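Bever panel top, four months on our robot arm bench

Four months in and I still love it! Smooth matt grey, with thin dark gaps between the panels.

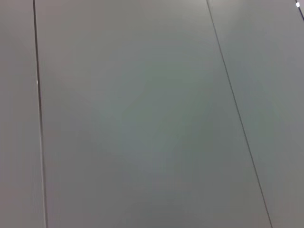
Living with it

We bought the Bever top for the arm Ghada and I are building at the Ponham workshop, and it's been brilliant. The old bench wobbled every time the shoulder motor kicked in. With this one we ran 100 pick-and-place cycles in an evening and the arm kept its zero (Ghada cheered).

Gripes? Small screws love the gaps, so keep a magnet handy. And the fitting sheet is tiny, bring your own 16 mm spanner. I'd buy it again tomorrow.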